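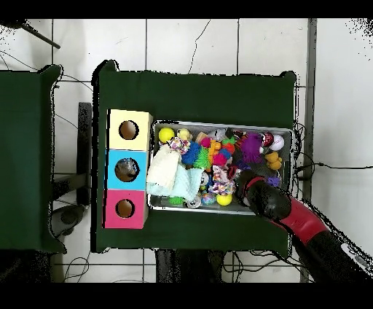 Qu'est-ce qu'une démonstration permet de conclure sur un robot de tri ?

Peu de chose si l'on ne connaît ni le nombre d'essais, ni la façon dont les objets ont été choisis, ni la part prise par l'opérateur. Une démonstration établit qu'un geste est possible au moins une fois. Elle ne donne pas de taux de réussite.

Notes de cours - séance de retour sur la visite à Plernville
Document rédigé par Aurel Anghel, relu par Mekdes Gashaw
Visite du 28 mai 2018, journée portes ouvertes de la société Dinel

1. Rappel de la tâche

Prendre des objets en vrac dans un bac métallique et les déposer dans l'une des boîtes en carton, jaune, bleue ou rose, par l'ouverture ronde du dessus. Les objets sont des jouets pour animaux : balles, cordes nouées, peluches, jouets à picots. La fiche distribuée à l'entrée parle de « manipulation généraliste ». Le mot est à prendre avec des pincettes. On a un seul bac, trois cartons, et un carton percé reste un carton percé.

2. Ce qui est difficile là-dedans

Les objets mous se déforment sous la pince. Les picots et les cordes s'accrochent entre eux, et on risque d'en sortir deux pour un. Le tas est serré, donc il faut savoir où finit un objet et où commence le voisin. Les tissus qui recouvrent le bord du bac compliquent la segmentation (revoir le chapitre sur les contours, section 3). Enfin l'ouverture ronde impose une contrainte d'orientation : une balle passe dans tous les sens, une corde non.

Je concède volontiers que le choix des objets n'est pas complaisant. Une rangée de cubes rigides aurait été plus flatteuse pour la machine.

3. Les chiffres annoncés

Yiğit Tatlı, qui présentait le poste, a donné 83 % de prises réussies sur 400 essais. Trois remarques.

Une prise réussie, selon sa définition, c'est un objet soulevé hors du bac. Le dépôt dans la bonne boîte est compté à part et le chiffre correspondant ne nous a pas été communiqué, malgré la question de Tiruwork Demissie.

Sur ces 400 essais, 200 ont été faits avec un opérateur autorisé à reprendre la main. Je n'ai pas pu savoir si une reprise comptait comme un échec. Si elle compte comme un succès, le 83 % mesure surtout la patience de l'opérateur.

Le bac était-il rempli à nouveau entre deux essais ? Un bac plein et un bac presque vide sont deux problèmes différents. Pas de réponse claire non plus.

4. Le logiciel

Le module de planification s'appelle Rurer, la partie vision Dinsa. Gemechu Hadgu nous a expliqué que les deux étaient « entièrement découplés ». J'ai du mal à le croire : le choix du point de saisie dépend de l'incertitude sur la profondeur, et il faut bien que cette incertitude passe d'un module à l'autre. Ou alors elle ne passe pas, et c'est plus gênant. Voir le schéma fait au tableau.

5. À retenir pour l'examen

Distinguer prise, transport et dépôt, avec un taux pour chacun.
Distinguer autonomie, supervision et téléopération - trois régimes que les plaquettes commerciales mélangent volontiers.
Savoir écrire un protocole d'essai : tirage des objets, remplissage du bac, critère d'arrêt, règle de comptage des reprises.

6. Travail à rendre

Par binôme, deux pages au maximum. Proposez un protocole qui permettrait de vérifier le chiffre de la section 3, en précisant ce que vous feriez des essais avec reprise. Donnez un intervalle de confiance et dites sous quelle hypothèse il est valable (les essais sont-ils indépendants quand on puise dans le même tas ?). Les copies qui se contentent de recopier la fiche de Dinel seront rendues sans note.

Remise à la rentrée de septembre, au secrétariat ou dans mon casier.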